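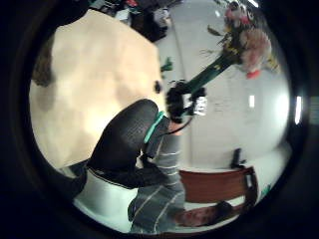 Plestell 800 series, product information

The Plestell 800 is a refrigerated vending cabinet for recreation centers, pools and ice rinks. It holds salads, wraps, soups and other fresh meals on 9 adjustable shelves and accepts cards, phones and coins. Each door locks automatically if the inside temperature rises above the set limit. 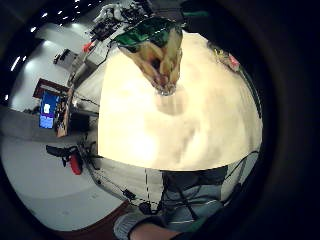
Pendmont Arena wrote that evening skaters now buy a hot-style soup after the snack bar closes, and asked whether a second cabinet could share the same payment account. It can. Up to 15 cabinets may be linked under one account.

Restocking is done from the front. The standard model requires a grounded outlet and level flooring.
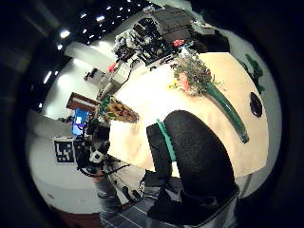
Sites with limited floor space may order the narrow model, supplied by Rivavetti with the same shelves and payment panel. Delivery takes 13 business days. Service requests should be sent to the Jiang parts desk.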